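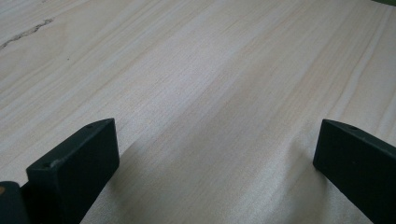

Pale board, dark streak near one corner.

Saturday, January. Milia finish, test 2

Mixed the Milia oil with Leite thinner, 100 ml to 16 ml. Last time I used 12 ml and it was too thick, the brush left lines. Now it flows well, but the smell stays long in the room, so please keep the window open.

First coat at noon on the offcuts, second after lunch. I was perhaps too quick with the second, one piece is still sticky at the end grain. Will check again in the evening.

The lid of the Betumix filler was not closed. It got hard on top, the rest is usable.

To buy: rags, small jars.

Recent entries
Milia finish, test 1
Betumix drying times
Present box, hinges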